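Hokitz Kimia 86 microfibre cleaning cloth
Item group: Cloths and wipes
Sheet revised 2018-10-05

The Kimia 86 is a woven microfibre cloth for dry dusting and damp wiping of hard surfaces. It is supplied hemmed on all four sides and can be washed by machine. It replaces the Kimia 58, which had a cut edge and shed fibre after repeated washing. Remaining stock of the 58 is sold at the old price until it runs out.

Material: polyester and polyamide, split fibre
Edge: overlocked, polyester thread
Wash temperature: up to 60 degrees
Tumble drying: low heat only
Pack: 15 cloths
Carton: bulk, 156 cloths, not divided into packs

Use

For dust, use the cloth dry and fold it twice, which gives eight clean faces. For grease and finger marks, dampen it with plain water and wring it out well. A cloth that leaves streaks on glass is usually too wet or has been washed with softener. Softener coats the fibre and cannot be fully removed by rinsing; two washes at 60 degrees with ordinary powder will bring back part of the pick-up. 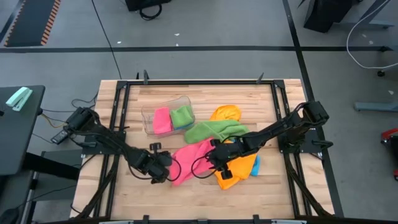 Do not use the cloth with undiluted bleach or on surfaces above 90 degrees. Oiled wood should be tried first in a hidden spot. High-gloss acrylic needs the softer Kimia Fine, which has a shorter pile and no overlocked edge.

Washing and storage

Wash separately from cotton. Lint from towels lodges in the split fibre and is then left behind on the next surface wiped. New cloths give off some loose dye in the first wash, the dark colours more than the pale ones. Store dry. Cloths put away damp in a closed bin will smell within a day or two and should be washed again before use.

Ordering

Packs are sent from the Bernden store. Cartons are sent from Aebischer and take two working days longer. Mixed colours are available in packs only. Sewn-in labels for laundry sorting can be added to carton orders; the label text is limited to 12 characters.

Trade accounts: Roswitha Sauerland
Wash trials and material data: Luzius Riedl

See also: Kimia Fine, Kimia floor pad, mesh wash bag (small, large)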